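Ticket: Wi-Fi drops out in the utility room
Raised by: Kevser Gündoğdu
Status: open

Hi all, me again! The Lumell router you sent in January is lovely in the front of the house, but the signal dies the minute I walk through to the back. I get 65 on the speed test in the lounge and 6 in the utility room, when it loads at all (I do my radio listening out there while the washing's on, so it matters to me!).

What I've tried so far:

1. Turned the router off for 30 seconds and back on. Fine for one evening, then back to buffering.

2. Moved the Ogundipe extender off the kitchen shelf and into the utility room, on the same wall as the washer. The light went orange and stayed orange. 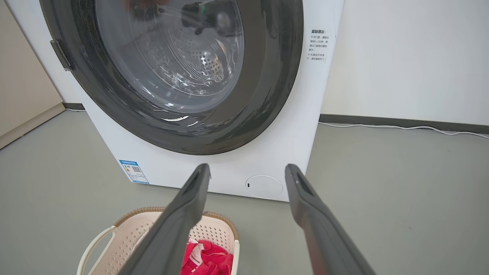

3. Put the extender in the hallway, halfway between the two. Green light, hooray, and 27 on the test by the back door, but the radio app still cuts out every few minutes and my phone keeps clinging to the wrong network.

4. Gave both networks the same name, as your chap on the phone suggested. No change that I can see.

Could someone ring me on Friday, after lunch if possible? I haven't done the factory reset yet and I'd rather not do it on my own.

Kevser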